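4. Changes in bench work after the introduction of the arm

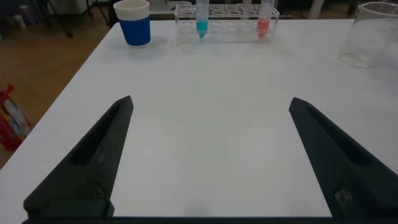
Figure 3. Tube rack and beaker on the work table, seen from the gripper.

4.1 Division of tasks

Before May, technicians at the Varela site moved every tube by hand. The Prusance arm now takes over part of the transfer work, mainly picking tubes out of the rack and setting them down at the next station. The table in Figure 3 is typical of the setup: a clear rack with two conical tubes, one holding a turquoise blue liquid and the other a pinkish-red one, and a glass beaker off to the side.

We interviewed 12 technicians and logged 888 transfers. Staff stepped in on 56 of them, most often to straighten a tube that was leaning in its hole. Technicians did not count this as part of their job at first, and it was missing from the shift sheets until we asked about it.

4.2 What technicians reported

Most of those interviewed said their hands and wrists were less tired at the end of a shift. Several also said the day had become more broken up. A person who used to finish a full rack in one sitting now walks between the arm and the paperwork, and has to stay within earshot of the stop alarm.

Table layout became a point of discussion. The arm needs clear space in front of the rack, and older staff were used to keeping their supplies there. Two technicians moved their pipetting to a side bench for this reason. Bermúdez, the shift lead, began marking rack positions with tape in the second week, and the other shift adopted the same marks without being told to.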